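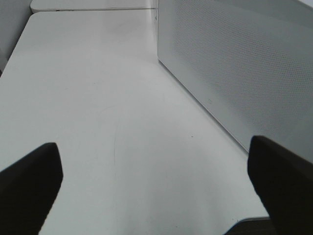 The lunch room on the Voston second floor was the main business of this meeting, and most of the time went on the tables, the microwave and who wipes what. The two long white tables now stand end to end with the perforated white panel running up the right side of the near one, and the meeting agreed to leave them that way over winter. There was a question about whether the near table needs a new top. It has a fine curved scratch in it and a few other small marks, and the general feeling was that this is ordinary wear and can stay.

Building > Level 2 > Shared Spaces > Minutes

Lunch Room Users' Meeting – Minutes, April
7 shares | 2 comments

Present: Costden (two people), Chiriac (one), Resia (three), Voston building management (one, who chaired).
Apologies: one from Chiriac.
Minutes taken by Resia. The meeting opened at 12.40 pm, ten minutes late, after the first booking for the room ran over.

1. Minutes of the last meeting

Accepted with one change. Item 4 said that Costden would buy the dish cloths. Costden had offered to buy the first packet only. The wording has been fixed and the corrected copy is in the shared folder.

2. Matters arising

Dish rack: bought and in use. The tray under it still collects water and Resia will look for one with a spout.

Fridge seal: management had it looked at. The seal is fine. The door had been left resting against a carton on the bottom shelf. Please don't stand cartons at the front of that shelf.

Second bin: not done. Management thought Chiriac was ordering it and Chiriac thought management was. Management will order it this month. The meeting asked for the same size as the current one so the liners fit both.

Noticeboard: old notices have been taken down. A lost umbrella notice was left up, as the umbrella is still behind the door.

3. Tables and panel

Costden asked that the gap where the two tables meet be closed up properly. Crumbs get into the seam and the cloth doesn't reach them. Management said clamps under the edge would do it but the clamps they have are the wrong size. Resia has some in storage and will bring them up for a trial. If they hold, management will pay for a set.

Chiriac asked whether the panel could be moved to the other side so that more people could sit facing the window. Discussed for some time. The panel keeps the noise down for the desks next door and the people at those desks were firm about it when they were last asked. It stays for now. Chiriac would like this looked at again in spring and it has been put on the list.

The holes in the panel hold dust. The cleaners don't do it as it isn't on their schedule. Resia tried a dry brush and said it was slow but worked well enough. Management will ask the cleaners for a price to vacuum it every second month. No decision until there is a price.

No adhesive hooks or tape on the panel, please. Use the noticeboard.

4. Microwave – use

Two emails had come in since the last meeting, both about food being heated uncovered. The meeting agreed that a cover should be used for anything with sauce or melted cheese. Costden will buy two vented covers and leave them on the shelf over the sink.

Bread was raised separately. Several people heat sandwiches at lunch and put them in for as long as they would a bowl of soup, then leave them there. Chiriac suggested a card on the wall with times for common things. After some back and forth it was agreed that the card should be short: a sandwich, a bowl of soup, a plate of leftovers, a mug of milk. Chiriac will write it and send it round before it goes up. 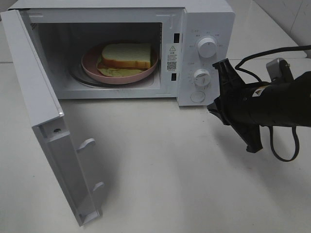 Plates were next. Voston's plates can go in the microwave. Metal-rimmed plates and anything with foil can't, and neither can the takeaway tubs that have no mark on the base. People bringing a plate from home are asked to check underneath first. A plate should sit flat on the glass turntable and be able to turn without catching the walls. Large dinner plates catch at the corners, and someone at Costden has been getting around this by taking the turntable out. Please leave it in. If the plate is too big, put the food on a smaller one.

There was a suggestion that food shouldn't be left in the microwave while the owner goes back to their desk. Everyone agreed, and everyone agreed it would be hard to make people do it. The card will say that food left after its time is up may be taken out and put on the table by the next person. Management asked that it be put down the right way up and with its cover on, as there was a complaint in March.

Door: please open it with the round button at the bottom of the panel and don't pull at the edge. The two hooks on the door go into the slots on the body, and if one of those breaks the oven has to be replaced.

Resia asked about a second microwave. The queue at 12.30 is up to five people. Management has a quote of $218 for one of similar size, delivered. Costden is in favour. Chiriac would sooner see lunch spread out, with Chiriac going at noon and the others later, and no money spent. Resia is in favour but asked where it would go, as there is only the one double power point on that side and the kettle has half of it. Management will check with the electrician whether the circuit can take a second oven. To be decided next meeting, with the quote and the electrician's answer both in front of us. If it goes ahead the cost will be split by headcount as with the kettle.

5. Wiping down

This took up the most time after the microwave.

The roster from last year has lapsed. It was a week each and it fell over in January when half the floor was away. Costden doesn't want another roster and thinks each person should wipe their own place. Resia pointed out that this is the present arrangement. Smudges and bits stay on the white tops through the afternoon and show up badly, and the people who come in for a meeting at 3 pm end up cleaning before they can put papers down.

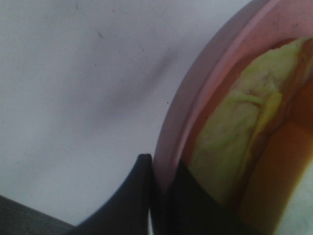

A compromise was reached. Each person wipes their own place after eating, and in addition one company does the whole of both tables at 1.45 pm, for a month at a time. Resia will start, then Costden, then Chiriac. Management will do any week when the company on duty is closed, provided they are told beforehand. A reminder will go in the shared calendar.

Cloths: the blue cloths are for tables and the grey ones for the sink. They have been getting mixed up. Used cloths go in the tub under the sink and not back over the tap. Costden's packet is nearly finished and management will supply them from here on.

Spray: one brand was leaving streaks on the white tops. Management will go back to plain detergent and warm water in a labelled bottle. Please don't use the scourer side of a sponge on the tables. For marks that won't come off, leave a note on the board and management will try something on a small patch first.

Bowls and plates: wash, dry and put away the same day. Rims were mentioned in particular, as people are washing the middle of the plate and leaving bits on the edge. Scrape leftover food into the bin before washing. The sink strainer was blocked twice in March, once with rice and once with what was thought to be cabbage.

6. Microwave – cleaning

Agreed that the inside is to be wiped at the end of each day by whoever is on for the tables. The glass turntable is to be lifted out and washed in the sink once a week, and the roller ring under it wiped at the same time. When putting it back, seat the ring first, then the glass, and turn it by hand to see that the middle has caught on the hub. It has been put back crooked before and made a knocking noise that people reported as a fault.

Don't scrub the warning label on the inside frame between the latch slots. It's meant to stay on and be readable. The knobs can be wiped with a damp cloth. Don't spray anything straight onto them.

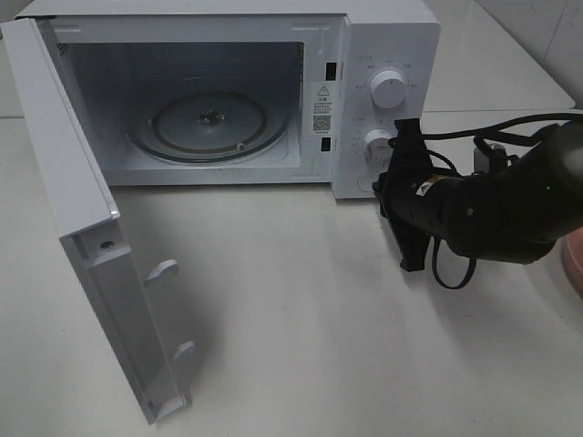

Lunch room microwave, door open, turntable in place (item 6).

Resia asked that the door be left open for a few minutes after wiping so the inside can dry. Agreed.

7. Bookings

The lunch room can be booked from 2.30 pm. It can't be booked between 11.45 am and 2 pm. There were a couple of lunchtime bookings in the calendar for April and management has moved them – one to the small meeting room and one to later the same afternoon. Anyone booking is asked to leave the tables where they are. If they have to be shifted, lift them, don't drag them, and have someone at each end.

8. Other business

Tea towels: Chiriac takes them home to wash and would like someone else to have a turn. Costden will do May.

The drawer beside the sink sticks. Management will plane it.

Coffee: not discussed, held over again.

Actions

Management – second bin; price for vacuuming the panel; electrician; cloths and detergent; drawer.
Costden – two microwave covers; tea towels for May.
Chiriac – microwave card, draft to everyone first.
Resia – clamps; drip tray; first month of table wiping; calendar reminder.

Next meeting in June, same room, 12.30 pm. Bring lunch if you like. The meeting closed at 1.35 pm.

2 comments

"Can the card also say something about fish? – Costden"

"Clamps are up and fitted. They are a bit proud of the edge on the left side so watch your knees. – Resia"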